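Packaging and Shelf Labels – Group Report, Unit 2
Prakash Unnithan, Bohdan Pavliuk, Satish Acharya
Handed in Wednesday, May 4, 2022

What we wanted to find out: does a box still tell you what it is when you only get a quick look at it. Shoppers don't stop and read. Mr. Naciri said keep it small so we kept it small – boxes on a wooden tabletop, no shelves, no store.

Method. One person puts down a box, the others get a short look, then write what they remember. Color first, then shape, then any words. We had 40 answer sheets by the end. Two got coffee on them but you can still read them.

Red carton went first. 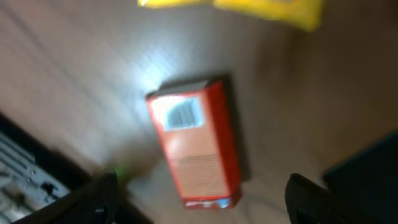

Fig. 1. Red cardboard box on pale wood, white panel near the top, lettering on the red strip at the bottom.

Everybody got the color. Words were much worse, most people left that line blank. Satish wanted to score "red box" as a right answer, Bohdan said no, we went with half a point. Should of decided that before we started.

Next round was dark boxes. Slower, more arguing.

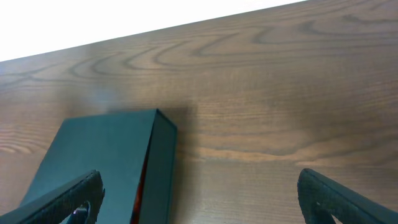
Contrast was the part we underestimated. Our plan only had a line for color, nothing for what the color sits against. A dark teal box on brown wood with that much grain is a different job from a red one on pale wood, and the sheets say gray, green, blue, "dark". We took all of them. Next time the background gets it's own column.

Last thing was surface. Added late, so fewer sheets – treat it as a side note.
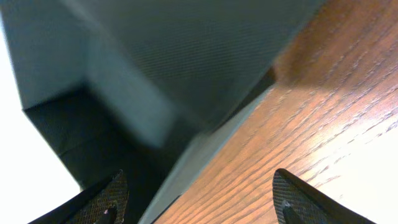
Fig. 3. Close up, dark gray surface with a fine woven-looking texture, wood grain to the right.

Texture answers were all over the place. "Cloth" came up, so did "carbon". No one wrote a product name.

Problems: lighting was never the same twice. Glare on the wood, we didn't measure it. Scoring changed halfway. Thirumalai Bhat checked the totals for us and found an adding mistake in round two, fixed now.

To do: redo the dark round on a plain background, same scoring all the way thru. Sheets are in the blue folder, Prakash has it.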